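4.2 The table by the curtains

We turn now to the second of the two sites, the Siltham workroom, and to one table in particular, which we came to know rather better than we had planned. Readers who have followed us through the Tridby material in Section 4.1 will remember that the long benches there were cleared at the end of every working day, whatever state the work was in, and that the people who used them spoke of this clearing as a chore, if they spoke of it at all. Siltham has no such custom. Things stay out, and what a newcomer finds on a table in the morning is a fair guide to what the last person was doing the evening before, provided the newcomer knows how to read it. Learning to read it took us a good part of our first month, and we were helped along very kindly by the people who work there and who put up with a great many questions about objects they had long since stopped noticing.

The room is divided by heavy black curtains. They were hung some years before our study, when the space was shared with a group who needed the daylight kept out, and they have stayed up through two changes of use. Inside them it is dim even at midday, and the worktable, with its white surface, becomes by a long way the brightest thing in the room. We mention this early on because it colors nearly everything that follows. People told us over and over that they could "see what was on it from the door," and several of them clearly felt that a bright table asks more of its users than a dull one does. A dark cable on a dark desk can lie there for a year. On the white table even quite small items were picked up and asked about.

For the purposes of the study we treated the table as having three parts, following the way its users talked. There is the front, where a person works. There are the sides, where things are put down for a moment, or for what is meant to be a moment. And there is the back edge, a strip of pale wood running along the far side of the white surface, which was called "the ledge" by nearly everybody, though it does not stand up from the table in any way that would keep a pencil from rolling off. Past the back edge is the desk, further back in the room, with its keyboards and mouse, and the desk belongs to a different kind of work altogether. Figure 4 gives two views of the table, one looking across to the desk and the other taking in the power strip that occupies so much of the discussion below.
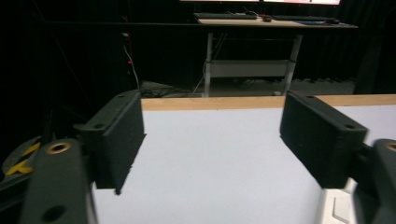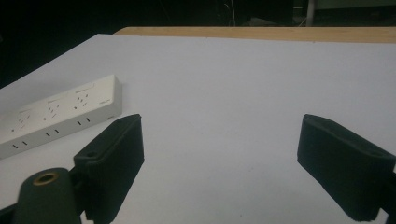
Figure 4. The white worktable at Siltham, with its pale wooden back edge. First picture: the desk behind, with keyboards, a mouse and black curtains. Second picture: a white power strip lying at an angle on the tabletop.

Our field notes for the two sites together contain 756 entries in which an object is recorded as being moved, put away, asked about or deliberately left alone. Of these, 282 come from the Siltham worktable. It would be a mistake to make too much of the raw figure. One of us (Laing) sat nearest to that table on most visits, and people naturally write down what goes on at their own elbow. All the same, when we went back through the entries together we were struck by how unevenly they were spread among the three parts of the table. The front is tidied constantly and almost without thought. A person sits down, sweeps a forearm's width clear, and begins. We rarely heard anything said about it, and when we asked, the usual reply was a puzzled look and something along the lines of "well, I needed the room."

The sides are where the talking happens. Of the entries that include any spoken exchange at all – there are 102 of these for Siltham – by far the larger share concern something lying to the left or the right of whoever was working. A box at the right-hand corner was a favorite subject. People would lift the lid, find it held nothing of theirs, and put the lid back with a good deal of care, so that it stayed where it was for most of a season with everybody's blessing and without a single person claiming to have put it there. Piras, who has written elsewhere on kitchens, pointed out in our early discussions that this is very much how families treat the odd dish left behind after a party. It is washed, it is moved from one counter to another, and it is never thrown out, and after enough time has gone by it has simply become one of the dishes of the house.

The power strip deserves a longer treatment. Most of us who have worked in offices are used to finding power strips underneath things, screwed to the back of a desk or pushed down behind it with a foot, and there is a whole trade in trays and clips intended to keep them there. At Siltham the strip lives on top. It lies on the white surface at a slant, with its outlets facing up, and it takes up a length of table that in any other circumstances somebody would surely have wanted for something else. When we first saw it we wrote it down as clutter. By our third visit we had changed our minds, and the change is worth setting out in some detail.

In the first place, the strip was handled more than any other single thing on the table. Chargers were plugged in and pulled out all through the day, often by people who were not working at the table and who had only come in through the curtains for that purpose. In a dim room there is a good deal to be said for an outlet you can find with your eyes, at the height of your hand, on a pale background. One regular user told us she had tried taping it under the edge during her first spring there, and that she gave it up within the week, having spent more time on her knees with a phone light than she cared to remember. She laughed about it, but she was quite firm that she would not be trying it again.

In the second place, and this took us rather longer to see, the strip did a certain amount of quiet work as a border. What lay on the near side of it was in use. What lay behind it, toward the back, was waiting. We never heard this stated as a rule, and when Laing put it to the group over coffee one Saturday there was some friendly disagreement as to whether it was so. But the notes bear it out tolerably well. Items set down behind the strip were left undisturbed by other people for much longer than items set down in front of it, and on the occasions when the strip got nudged around to a new angle, which happened whenever somebody tugged at a short lead, the waiting things tended to be shuffled along after it within a day or two. The slant itself was never straightened for its own sake. We had half expected that it would be, given how particular people were about the rest of the surface, and we looked out for it.

The desk beyond makes a helpful contrast. It has its own keyboards and its mouse, and next to them a flat blue sheet or mat, and in all our time there we recorded hardly any conversation about where these things should go. They were the tools of that desk and they stayed on it. The worktable had no tools of its own in this sense, or none that everyone agreed upon, and so each object that came to rest on it had to be placed by somebody and, so to speak, put up with by everybody else. We suspect that this is the real difference between the two surfaces, more than their color or the light that falls on them, although we would not want to push the point too far on the strength of a single room.

We were curious to know whether users would draw the same lines if they were asked directly, and so toward the end of the fieldwork, in March, we gave each of them a plain outline of the table on a sheet of paper and invited them to draw in whatever they thought belonged there. The drawings are charming, and we are sorry not to have the space to reproduce more of them. Every one included the power strip, and all but two drew it at an angle. The wooden edge at the back was put in by most. The box in the corner turned up less often than we would have guessed from the amount of talk it attracted, and when it did appear it was usually small, and labeled "box." A few people went on to draw the curtains, although our outline stopped at the table and left them very little paper to do it on.

There are limits to what can be drawn from all this, and we go through them properly in Section 6. The most serious is that we came to Siltham already interested in leftovers, having been pointed toward them by Deng's account of the Esar repair shop, where parts set aside "for now" were kept on open shelves for years and became in time a kind of shared memory of past jobs. We may well have seen shelves of that sort where there was only a table. The coding was done twice, by each of us separately, and the places where we differed were nearly all to do with whether a thing had been left or had been put. After a long and mostly cheerful afternoon we agreed to keep both codes and to allow an entry to carry the two of them together. The counts for each code at each site, including the entries coded both ways, are given in Table 3.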